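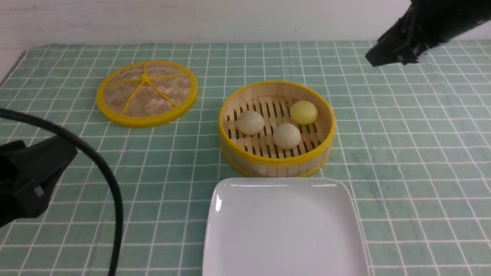 From: Velimir Mujić
To: steaming-list
Date: 20/01/2026
Subject: Re: Yellow patches and collapsed tops, batch dough

Tihomir Shehu wrote:

> We moved the Murcombe kitchen to the Jirgate flour in August and
> the buns have been uneven since. Some come out with yellow spots,
> others have a wrinkled top that sinks when the lid comes off. Same
> recipe, same yeast, 220 g water per batch. I have tried a longer
> second rise and it got worse. Is this the flour or the steam?
>
> Also, does anyone still have the Stojanović hydration table? The
> link in message 2,761 of the archive is dead.

Tihomir,

Two separate faults, I think, and only one of them has to do with the flour.

Yellow spots first. If you use baking soda or any other alkali to correct a sour starter, undissolved grains will color the dough around them. Small, sharp-edged spots mean it was not dissolved. An even yellow cast through the whole bun means too much of it. Dissolve it in a spoonful of the recipe water and knead it in before shaping. You did not say whether you use a starter or commercial yeast alone. If it is yeast alone, leave the soda out entirely and see what is left of the problem.

The sinking tops sound like overproofing, and your longer second rise fits that. A weaker flour holds gas for less time. Cut the second rise in steps until the tops hold, and change nothing else while you do it. Judge by weight in the hand and by how slowly a fingertip dent fills – the clock is no use if the room temperature moves.

Then check the lid. A metal lid drips. Drops landing on the skin leave dense, shiny marks that people often mistake for a dough fault. Wrap the lid in a cloth or go to bamboo. Turn the heat off, open the lid a crack, and wait a couple of minutes before taking it off.

On water: 220 g tells me nothing without the flour weight. Please post both, plus the protein figure from the Jirgate bag. The Trurnarmont flour I use takes noticeably less water than what I had before, and I had to redo all my sheets.

I have the Stojanović table as a scan. Page 7 is missing, which is the part on whole wheat – the rest is readable. I will send it off list, as the attachment limit here is too small for it.

Velimir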